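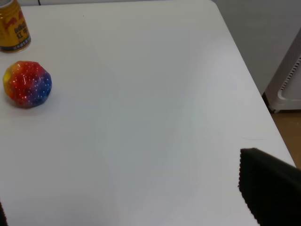 Jalska tabletop objects, data card. 91 small things from kitchens and toy boxes, put out on a white table, mostly in twos and threes. Made for the shelf-sorting excercise but use it for whatever. Pairings are odd on purpose, so you get a gold-yellow can with red and black lettering next to a squishy rainbow ball with tiny white dots in it, and the two are close together with just a bit of white table in between. Shiny things throw highlights, the ball is a good one for that. Table has faint smudges. Left in.

Whats in it

91 objects, 20 categories. List is in objects.txt, one per line, name then category. Cans and toys are the biggest groups. 200 arrangements in total, set up by Valentin Pichon in September.

Naming

Short and dull: can_gold, ball_rainbow, spoon_03. No brand names in the labels, even when printed on the side. Gilles Cordier wanted them in, we can talk again for the next version.

Categories

Go by use, shape comes second. A ball is toy, a round candle is household. Squishy toys get soft=yes. Cans are food whether full or empty, didn't track which.

Known problems

- 9 arrangements have no label for the second object. On the list.
- gold vs yellow is a mess, pick one and merge
- a few specks on the table got labeled as crumbs, ignore
- Trakis sheet still uses the old category names

Changes

v2: merged cup and mug, fixed typos in objects.txt
v1: first upload

Questions to Valentin, mornings are best.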